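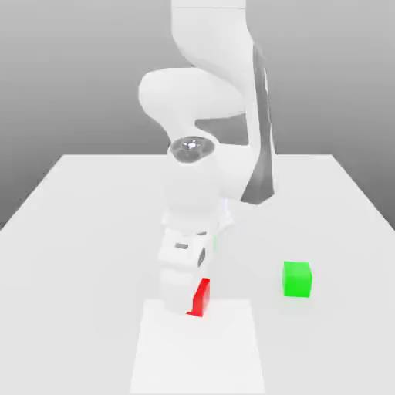
Gripper down at the red cube, green cube standing clear to the right. Simulated cell, white arm.

Good Habits at the Cube Table: Gallery
Posted 10/02/2022 by Iñaki Peñalver

Welcome to the gallery page for the Clisville house rules! These are the rules we use for tabletop pick and place work, and I have wanted a page like this ever since we started writing them down. The full text runs to 14 pages, and I love every one of them, but most people learn faster with the work in front of them. So the notes on this page all go with the render at the top, and each one points to a rule you can look up in the main document.

Rule numbers are from the January revision. If you still have the older Skilon booklet on your shelf, the numbering is different and the part on clearances is shorter.

Approach (rule 2)
Come down on the part from overhead whenever the layout lets you. Look at how low the fingers are here, reaching close to the tabletop - this is where a wrong table height in your setup file will hurt you. Measure the table, type the number in, then have a second person read it back to you.

Neighbors (rule 4)
My favorite! The green cube has open table between it and the red one, and that gap is what the rule asks for. Leave enough room for the fingers plus whatever your gripper needs to open. On the Plotis benches we mark the minimum gap on a strip of card and keep it by the keyboard.

Clear surface (rule 5)
Two cubes, a pale mat, a plain table. Tools, cups and spare parts go somewhere else before a run begins. The same goes for the simulated table: take leftover objects out of the file, even small ones you think the arm will never reach.

Elbow room (rule 7)
People watch the gripper and forget the elbow. With the arm folded like this it bulges well out to the left, so check the space beside the arm as carefully as the space under it. Montes added this one after a long review of their own layouts, and I was so happy to see it go in.

Contact (rule 9)
The red cube is right up against the fingers, with the white pad hiding most of it. From this side you can't judge the grip by eye. Use a second view or the contact readout, and write down which one you used - the log has a field for it.

Simulate first (rule 11)
Any new motion gets a full pass in simulation before it goes near hardware. Save the run with its settings, and put the run number in the log entry. The run I keep open while I teach this part is 1363, and you can find it under that number in the shared folder.

Comments on the draft wording of rule 7 are still open. Send them to me with the rule number in the subject line, please!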